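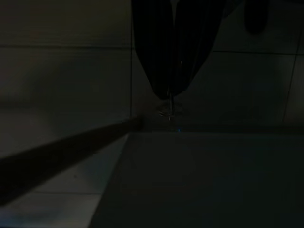

The quietest bestseller in Pfister

Corina Grabner has been published in 320 editions and has never been asked to sign one. She writes instruction manuals. If you own a Sandik bread machine or a Bedus humidifier, you have her collected works in a kitchen drawer, under the takeout menus, still in the plastic.

"I've made my peace with the plastic," she says. "It keeps them nice for the next owner."

She got into the business the way most people do, by answering an ad that said "writer." She had finished a novel of 1,100 pages about a family of river pilots, and the only person who read it to the end was her aunt, who found it short on pilots. Sandik offered her a desk and a dental plan. Her first assignment was a hair dryer.

"They gave me the old manual and told me to freshen it up. The old manual began with the words 'Congratulations on your decision.' I thought, it's a hair dryer. Let the woman dry her hair."

The congratulations came out. They were back by the next printing, put there by the marketing department, and the two sides have been trading that sentence ever since.

Grabner's rules are few and she holds them with some heat. Put the step people get wrong on its own line. Never write "simply." Never write "insert tab A" when you can say which end has the notch. If a step takes two people, say so before one person is standing on a chair with his arms full.

"My brother-in-law called me once from under a bookcase," she says. "It was another company's bookcase. I was thrilled."

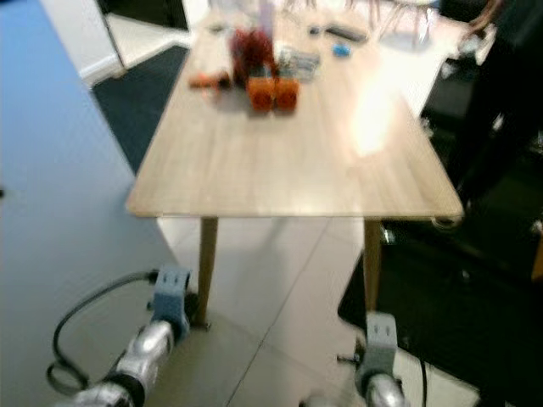 On being translated

Everything Grabner writes gets sent to Flernov, the agency that turns it into the other languages and then, for reasons to do with the contract, back into English for checking. The returned versions are the nearest thing she has to reviews. "Do not cover the vent" once came home as "Do not comfort the wind." She has it pinned over her desk.

Ottilie Imhof, who edited her for years before leaving to raise goats, remembers a longer battle over the word "firmly." Grabner wanted to know how firmly. The engineers gave her a figure in newtons. She asked them what that felt like.

"They went away for a week," Imhof says. "What we printed was 'as if closing a jar you want to be able to open again.' I still think it's the best line in the humidifier."

Warnings and other fiction

The warnings are written by lawyers, and Grabner is not allowed to touch them. She reads them anyway, with a novelist's envy. One list had an item forbidding use of the bread machine in a moving boat.

"Somebody did that," she says. "There's a whole book in it, and they gave it one line."

Does she read the manual when she buys something herself? She looks at the ceiling for a while. Her new coffee maker has been blinking since September.

"I glanced at the pictures," she says.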